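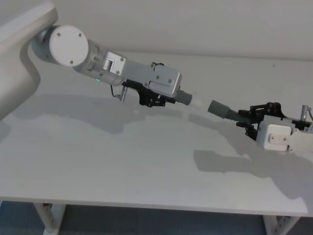

Hall Hire at Clakanen Community Centre: Frequently Asked Questions

Who may hire a room?
Rooms are available to residents, incorporated associations and businesses within the Idness district. Hirers must be 18 years of age or over.

How are bookings made?
Applications are lodged through the Brania online portal or at the front counter. A bond of $408 is payable on confirmation. 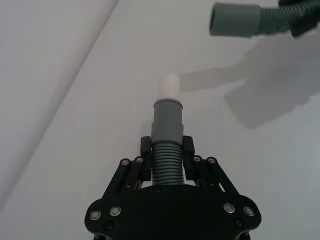 Black gripper with paired linkages.

When do the current fees expire?
The present schedule applies until 27th August. Fees are reviewed each May.

Is public liability insurance required?
Yes. A certificate of currency must be supplied with the application. Private family functions are exempt.
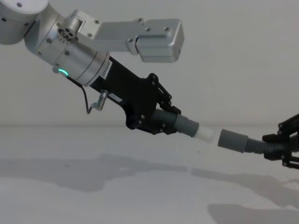
Two arms holding tubes over a white tabletop.

May food be served?
Hirers may self-cater or engage a licensed caterer. The kitchen must be booked separately, and all rubbish is to be placed in the bins beside the car park.
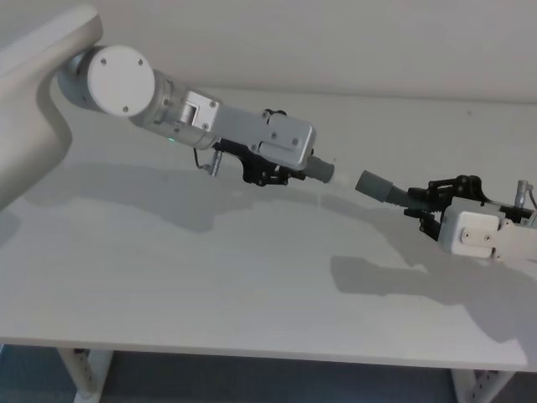
Alcohol may be served only with the written approval of the Centre. Requests should be lodged 3 weeks before the function.

Can a booking be cancelled?
Cancellations received in writing at least 2 weeks beforehand attract a full refund of the bond and hire fee.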